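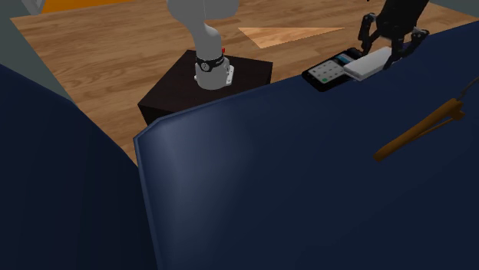

White block between the fingers, simulator view from the wrist end.

Home Builds Workshop log Parts Contact

Sat 12 May

Spent most of the day on the simulated side of the arm build. The blue worktop and the plank floor are in now, and the arm stands on its dark pedestal where I want the real one to go in the shed at Flemgate.

The white block was the job for today. I ran the pick 142 times with the fingers coming in at a slant. The card terminal or calculator thing is a nuisance because the block overlaps it, so I've moved the block 40 mm along for the next batch. The orange-brown tool like a hair straightener stays where it is, cord and all.

Lambros Antoniadis lent me his grasp script, which I've cut down a fair bit. It still logs too much.

Next I need to sort out the finger friction. The real pedestal can wait until August.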